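Drisavden kraft gift bags, pack of 8: review

I buy paper bags for a small toy and card shop, so I have opinions about handles. Drisavden says these hold as much as a canvas tote. I've heard that one before, usually from people selling something thinner than the last thing they sold me. I ordered one pack in December and put the bags to work during the rush.

The paper is fine. It creases where you want it to and doesn't shed fuzz on a dark coat. The bottom is glued flat, with one extra flap that I suspect does very little. 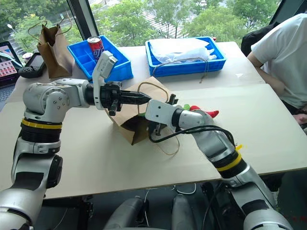 Handles and load

The listing talks up "reinforced grip comfort." It's twisted paper, same as everyone's. I hung a bag on a hook with five hardcover books in it and left it overnight. The glue patch on one side had started to lift by morning. With soft toys or a sweater I had no trouble at all, but that's not much of a test.

Vesela Nikolovski, who shares my storage space, swears by the Bellel bags and says I'm too picky. Maybe. Hers cost more and the handles are flat tape, which I find cuts into the fingers. 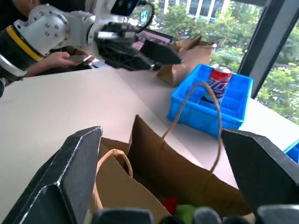
Price is where I start to grumble. You pay extra for the word "gift" when there's no ribbon, no tag and no tissue in the pack. A plain brown bag is a plain brown bag. The mouth stays open nicely while you load it, I'll give them that, and a twisted handle that loops up high like the one in the photo is easy to grab in a hurry. I still wouldn't pay gift prices for it.

Would I reorder? Only on sale, and only for light stuff.

Last updated: 1/24/25

Related reviews
Løken tissue paper, white
Beltach tape dispenser, second look
Bellel flat-handle bags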